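Let the Robotics Club Be Boring

3/19/23

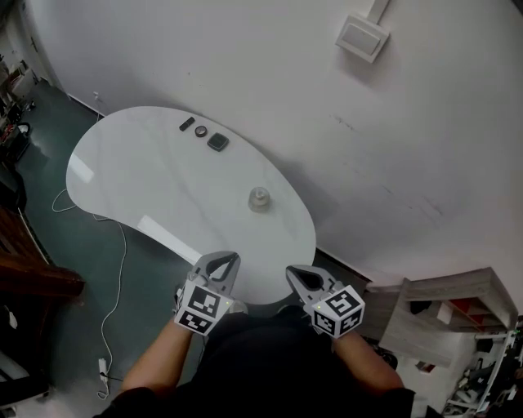
A pair of handheld grippers at the white table, with four small objects to work on.

Corlow's robotics club has 12 students and one competition a year, the Pandine meet in October. For most of its life the club has worked like every other club I know of. Students build a machine all fall, it drives across a mat, and whoever held the wrench gets most of the credit.

This year the club took on a different kind of project. The students sit down with a gripper in each hand and do simple jobs on a tabletop. Pick up the jar. Move the tin next to it. Put everything back and start over. The goal is 300 recorded tries, which will be used to teach an arm the same jobs.

Some parents have complained that this is dull and that it isn't engineering. I agree with the first part. I sat in on a session and I was bored before 30 minutes had passed.

I don't agree with the second. A student who has tried to grab a small glass object with plastic jaws learns fast that her own fingers were doing a lot of work she never noticed. She has to pick an angle. She has to decide what counts as a failed try and write it down the same way the next person will. The students argued over that for most of one meeting – a better argument than any I heard in the years of wheels and mats.

It also opens the door wider. The old build season cost each family 55 dollars in parts and favored kids who already had tools at home. Anyone can sit at a table. Two students who quit last year came back for this.

My one real complaint is with the schedule. The club meets in the Economou building and loses the room whenever Flirnow, the summer program, needs it for planning. Three hundred tries take a lot of afternoons, and the school should guarantee them.

If the arm does badly in October, I expect to hear that the year was wasted. I would still keep the project for another year, and I would ask the students to keep their list of failed tries.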